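Thu 8 August
By the Misow desk

Filed under: Talks & Slides > Drivers and Updates

Speaker notes: "Do you need a driver updater?"

Start with the scan. I ran Poto on a laptop that was working fine and it told me 277 drivers were out of date. Ask the room how a laptop gets to 277. Wait for it.

Then the second tool, Nastesen, same laptop, same afternoon: 9. Both programs were very sure of themselves. Leave the two numbers up while people write them down.

Go slow here, it's the main bit. "Out of date" only means a newer file exists somewhere. It says nothing about whether your sound or wifi will work any better. Mention the touchpad that lost scrolling after the March update.

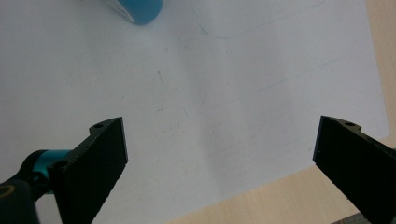

Page 9 of 17

Pelupessy claims its list is checked by hand. Maybe so. I asked what the checking involves and got a link to the pricing page. (Don't labour this.)

What I'd do instead:
- get the model number off the bottom of the machine
- go to the maker's own support page
- make a restore point, then change one driver and restart

Someone will ask about the free version. It scans for free and charges for the fix. I've kept 3 minutes for questions and I doubt it's enough.

© Misow Talks | Contact us | Back to top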